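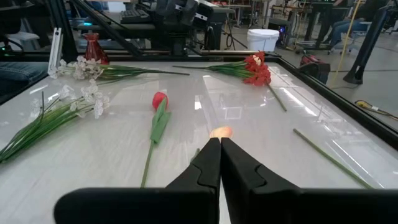
Dezembro, domingo, depois do almoço. Caderno da bancada, equipa Prenby

Presentes: eu e a Sumathi. A Lihua Ren disse que vinha às duas e veio às duas, o que deixou toda a gente desorientada.

Tarefa do dia: a mesma de sempre. Pegar numa flor artificial da mesa, levantá-la, pô-la na jarra vermelha. Quando nos inscrevemos na prova de manipulação do Clanduseck, achámos que flores seria a opção calma. O grupo do lado escolheu parafusos e já anda a escrever o relatório.

Montagem: tulipa vermelha sozinha, os ramos brancos à esquerda, o vermelho do lado de lá. Tampo brilhante, com veios cinzentos. A Sumathi insiste que os reflexos das luzes do teto baralham a segmentação e que devíamos forrar a mesa com qualquer coisa baça. Eu insisto que o regulamento não deixa mexer na superfície. Fomos ler o regulamento. Não diz nada. Ficámos os dois um pouco ofendidos.

Notas da garra:
- Dedos quase fechados na aproximação, pontas quase a tocar. Abrir só no fim desperdiça tempo, mas abrir cedo empurra os caules vizinhos. Fica fechado até decidirmos.
- O botão cor-de-rosa pálido é o caso chato. Com a câmara do pulso, fica meio tapado pelos próprios dedos no momento em que mais precisávamos de o ver. O modelo Zeng resolve isto com grande confiança e no sítio errado.
- Caule verde sem flor, à direita: o detetor continua a chamar-lhe tulipa. Admiro o otimismo. Acrescentar exemplos negativos.
- Limite de força em 1200 (unidades internas do controlador, não perguntem). Com 3000 o dedo fecha como quem cumprimenta um cunhado. Não voltar a usar 3000. Lihua, isto é para ti.

Dados: mantemos até 6 tentativas por arranjo antes de baralhar tudo. A regra antiga era baralhar quando alguém se fartasse, e as sessões da tarde saíam muito mais variadas do que as da manhã.

Discussão sobre os ramos: agarrar pelo conjunto de caules ou separar uma flor? A Sumathi quer separar. Eu quero agarrar o molho e chamar-lhe estratégia. A professora, consultada por mensagem, respondeu «interessante», palavra que neste laboratório não significa nada de bom.

Por fazer:
- recalibrar a câmara do pulso (Lihua)
- escrever a secção 2 do relatório para o Bralport (eu, infelizmente)
- prender melhor o cabo amarelo
- decidir se a jarra conta como obstáculo ou como destino; de momento o planeador acha as duas coisas e hesita

Próxima sessão à mesma hora. Quem levar o carregador do portátil outra vez que o traga.

3 comentários · 2 partilhas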